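Lalum tests pointed and padded grippers on office paper

Lalum, the automation lab that builds small two-arm workcells for records offices, has spent the past month comparing two kinds of gripper fingers on a job that still gives robots trouble: picking up and straightening loose printed pages. First results were posted to the lab's project page in December.

The comparison covers a slim pointed finger supplied by Hisora and a wider padded finger from Bekitz. Both fit the same wrist mount, so the arms, cameras and control software stayed the same throughout. Only the fingers were changed between rounds.

Paper is harder than it looks for a two-finger gripper. A single sheet has almost no edge to hold, and a stack behaves differently depending on how many pages are in it and whether they have been squared up. If the fingers close too high, the top sheets bend and slide off. If they close too low, the tips press into the table and the arm stops on a force limit.
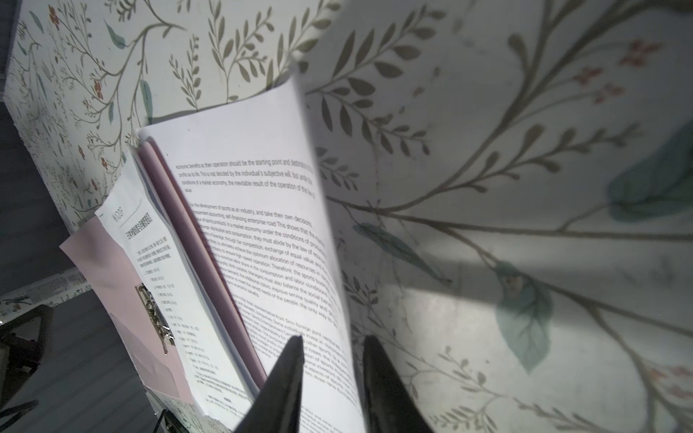
Wrist camera view of pointed fingers at the lower part of an upright stack of printed pages.

The lab ran 218 attempts in all, split evenly between the two finger types. Each attempt began with a stack of printed pages set down by hand. The arms had to take hold of the stack, lift it clear and bring it back down inside a marked area. An attempt counted as a failure if any page left the stack or if the arm stopped before the end.

The pointed fingers did better on thin stacks of 10 pages or fewer, where they could get in under the edge without pushing the pages away. The padded fingers did better on thick stacks and left fewer marks on the top sheet. Neither type was reliable with a single page. The lab recorded 42 failed attempts, and most of those involved one or two sheets.

Operators also noted how long it took to swap the fingers. The Hisora set comes off with two screws. The Bekitz set has to be lined up with a small pin, and the first few changes took over 15 minutes each, though the time came down with practice.

Folders were added in the second half of the trial. A folder gives the gripper a stiff edge to work with, but the spine gets in the way of a wide finger, and pages on either side tend to lift when the cover moves. The lab tried having one arm steady the folder and the other handle the paper. 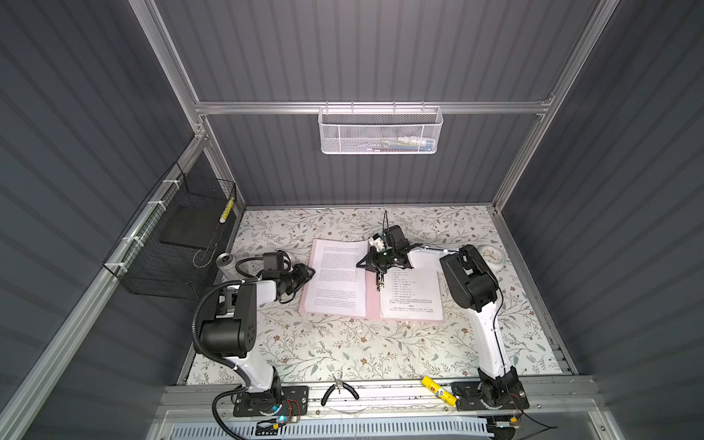 Working with two arms brought its own problems. The elbows need room on the outside and the wrists need room in the middle, and the padded fingers add enough width that the control software had to plan longer paths to keep the grippers apart. With the pointed fingers, both arms could work near the spine at the same time. The lab slowed all moves in that area for both finger types to keep the comparison fair.

Two camera positions were also compared. The wrist cameras gave the better view of the page edge in the last stretch before the fingers closed. A fixed camera gave the better view of where the whole stack was, but an arm could hide part of the paper during a reach. The software now uses the fixed camera to plan the approach and switches to the wrist camera for the final part. Glare on white pages caused trouble for both, and the lab lowered the exposure on the wrist cameras after the first week.

The controller was left alone for most of the trial. A newer unit from Sivakumar was tried for one afternoon with the pointed fingers only. It reacted faster when a fingertip touched the table, but the lab said the sample was too small to report numbers and the unit has gone back for a firmware change.

Lalum plans to keep the pointed fingers on one arm and put the padded fingers on the other for its next round. The idea is to have the pointed side open a gap under the stack and the padded side take the weight. The same stacks and folders will be used, along with stapled reports and envelopes, which were left out this time.

Bekitz has offered a narrower version of its padded finger for that round – the part is not yet on sale. Hisora is supplying spare tips with a rougher inner face. Settings files and the full table of attempts are available on request through the project page.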